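What I learned from a small claim at the tribunal

I came to this country nine years ago and I had never been inside a court or a tribunal before last winter, here or at home. My cousin asked me to write down how it went, as he has a similar problem now with his landlord, so I am putting it on the blog where other people can also read it. I am not a lawyer. Please check the rules where you live.

The matter was simple. I paid a deposit of $1,715 to a small firm called Fimstead to repair the floor in my flat in Rullomine. They came one morning, took up some boards in the hallway and went away. After that my calls were answered less and less, and in September the phone number stopped working. I had a signed quote, a bank record and plenty of text messages. I did not have a floor.

My first idea was to go to the police. The constable at the front desk in Lungu Street was polite and listened to all of it. She explained that a builder who takes money and does bad or unfinished work is normally a civil matter, and that the police would look at it only if there were signs he never intended to do the job. She wrote a reference number on a card for me. I was disappointed on that day, but later I understood that she had saved me some weeks.

Then I wrote a letter of demand. I wrote it four times, to be exact. The first one was very angry and had many adjectives. My neighbour Nuwan Herath, who has done this once over a car, read it at my kitchen table and crossed out nearly everything. What remained was the date of payment, the amount, what was promised, what was done, and a day by which I wanted the money returned. It fitted on half a page.

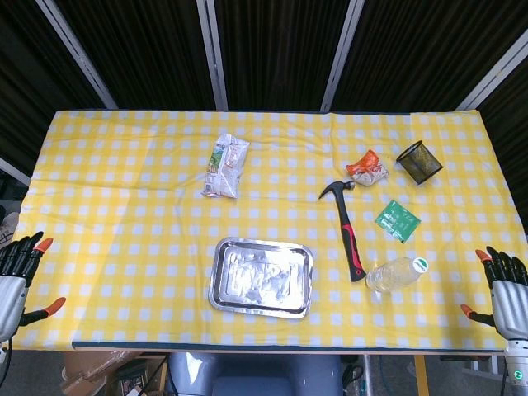 Do you need a lawyer for a claim of this size?

In my case it was not needed, and at our tribunal each side normally speaks for itself. You have to ask for permission if you want somebody to represent you. I did pay for one short advice session, which helped me to choose the correct name for the other party. The firm had a trading name and a different registered name, and I would have put the wrong one on the form.

The form itself took me two evenings. Some words were difficult for me, for example "respondent" and "set aside", and I kept a list of them beside the computer. The registry staff cannot tell you what to write, but they can tell you what a question means, so do not be shy to telephone.

For evidence I printed everything in order of time and numbered the pages by hand. There were 40 pages. I brought three copies, one for me, one for the member and one for Fimstead. An interpreter can be requested free of charge when you lodge the form. I did not request one, and in the middle of the hearing I regretted it a little.

The hearing was short. The owner did come, which surprised me, and he said the boards were worse than expected and that his costs were already high. The member asked him for receipts. He had one, from a timber yard in Lasar, for $600. She accepted that this timber was delivered to my place, as I had said so myself in my papers, and she took that amount off. For the rest she made an order that he must pay me back within 28 days.

He paid $5 on the last day. I rang the registry, thinking it was a mistake of the bank, and they told me that an order does not collect itself. I must have it registered in the court and then ask for enforcement, with another form and another fee, which can be added to the debt. I have done this now and I am waiting for the sheriff's office to give me a file number. The hallway is still covered with a piece of carpet.

If your English is like mine, read your papers aloud at home before you go. I will write again when there is some news from the sheriff.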